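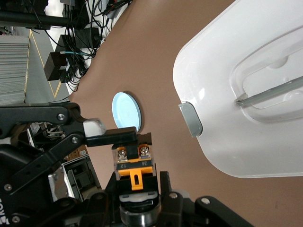
# The smell over Porkwood, year three

The letter from the county came folded in thirds, with a map that left off our street. I have now read it more times than I've read most novels, and I can report that the rendering plant at Porkwood is "operating within the terms of its consent." The terms of its consent, as far as my nose can tell, include October through May.

For anyone who has wandered in from the bread posts: the plant sits upstream of Vuranbridge, and it puts its wastewater into the creek through a pipe behind the old Gavrilă lumberyard. It's allowed to. What it isn't allowed to do is turn the water the color of weak cocoa, which it did in September, for 3 days, while I stood on the footbridge taking notes like a very boring spy.

I called the hotline. A recorded voice thanked me for caring about my watershed and gave me a case number, 1,128, which I wrote on the back of a seed packet. Fourteen weeks later I had a reply. The inspector had visited and found the creek "visually clear." I'm sure it was. You could say the same of my kitchen if you came a season after the lasagna.

Irina Văduva, two doors down, has been keeping jars. She fills one from the same spot below the pipe every month and lines them up on her porch rail with masking tape labels, and there are 20 of them now. The lab she wrote to says jars from a porch rail don't count as evidence – wrong bottle, no chain of custody, sat in the sun. Fine. She has ordered the proper bottles.

Meanwhile Relamik, who own the plant, have put up a sign with a heron on it. I have lived here a long time and the heron and I are both surprised.

Ileana Olteanu has asked for the discharge records going back to the last permit, and the county wants to charge her for the photocopying. We're passing a coffee can. If you have old photos of the creek from before the pipe, especially anything showing the bank by the lumberyard, please email me. Blurry is fine, and so are uncles in waders.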